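Jan 31, 2023

**Cederden Seed Library: where we are with the Rastari grant**

Hi all,

I know the form asks for two paragraphs and a spreadsheet. The spreadsheet is attached, and I tried to do the two paragraphs, I really did, but there's too much going on and you were kind enough to say last time that you like hearing the messy version. So you're getting it again!

The short news is that we're open. You can walk into the Cederden branch library any day it's open, go past the large print shelf, and borrow seeds. We have 130 kinds on the list now, which is more than I promised you in June, mostly thanks to a very generous bean grower out past the county line who mailed us a box without being asked. A lot of beans. If you look at the list and wonder why it leans so hard toward pole beans, now you know.

**What the money went to**

The biggest piece was the cabinet. I had my heart set on an old card catalog, and I spent far too many evenings looking at them online before accepting that they cost more than my car. We bought a plain steel drawer cabinet from Rinaldi instead. It's gray and it's ugly and I love it. The drawers close tight, and mice can't get in, which I can't say for the wooden dresser we started with in the fall. (We lost most of the sunflower seed. I reported that in the last update and I'm still sore about it.)

The rest of the first payment went to envelopes, a label printer, silica packets and a small fridge for the lettuce and onion seed, which don't keep well in a warm room. The fridge came in under budget because it had a dent in the door. I put what we saved toward a second round of envelopes, and I hope that's okay. If it needs to be a formal change, send me the form and I'll fill it out.

One thing I got wrong was the labels. I ordered paper ones to save money and the ink smears if your hands are at all damp, and gardeners' hands are damp. I've switched to the coated kind. The old ones are fine for the storage drawers, where they don't get handled much, so they won't go to waste.

**Sorting and packing**

We pack on Tuesday evenings in the back room. It's slow work and very pleasant, and we've gotten better at it. We used to open everything at once, and one night in November we ended up with two kinds of kale that looked exactly alike and no way to tell which was which. They're now labeled "Kale, surprise" and have been checked out more than anything else in the drawer, so maybe there's a lesson in marketing there. These days we do one variety at a time, seal it, label it, wipe down the table and only then get out the next one.
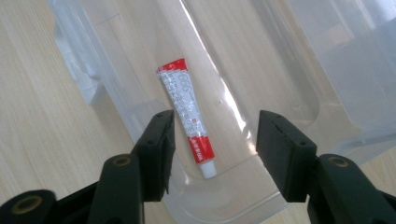
Germination testing is the part I worried about most in the application. We lay out 20 seeds on a wet paper towel, roll it up, bag it and leave it on top of the fridge where it's warm. If fewer than half come up, the packet doesn't go out. So far 7 varieties have failed, nearly all of them old parsnip and onion seed that I should have known better than to accept. The parsnips went on the compost heap, where they will probably all sprout just to spite me.

I'd like to test every variety once a year. Right now that isn't realistic with the hours we have, so I've put the short-lived seeds first and the tomatoes and squash last. Tomato seed lasts for ages and I'm not going to lose sleep over it.

**Classes**

We've held two. The first was on starting seeds indoors, and 36 people came, which is more than the room holds comfortably. People stood along the wall and a few sat on the radiator cover. The questions went on so long that the library had to flick the lights at us. The second was on saving your own tomato seed, and it was a lot smaller, partly because it fell on the night of the ice storm. I'd like to run that one again in late summer, when people will have real tomatoes in hand. Teaching it in winter with grocery store tomatoes was a bit silly of me.

I also heard from the school on the Joltden side of town, asking if we'd help with a raised bed. I said yes before checking whether the grant allows it. Does it? I'd only be giving them seed and a couple of afternoons, no money, but I'd rather ask now than have to explain it later.

**Not going so well**

Returns. The whole idea is that you borrow seed in spring and bring some back in fall, and I don't think many people have understood that second half. Our sign is too wordy (I wrote it, so no surprise). I'm working on a shorter one, and I want to put a line on every packet telling people which seeds are easy to save. Beans, peas, lettuce and tomatoes are the ones to push. Squash is a mess, they cross with everything, and I'd be happy never to get another returned squash seed.

The online list is also behind. I update it by hand and forget. If you try to look something up and it isn't there, check the paper binder on top of the cabinet.

**Before the next report**

The new sign, the rest of the spring packing, a third class on peas and early greens, and a decision about whether we need a second fridge. I think we do. I'll send a price along with the receipts, which are in a shoebox at the moment but will be scanned and in your inbox by Friday.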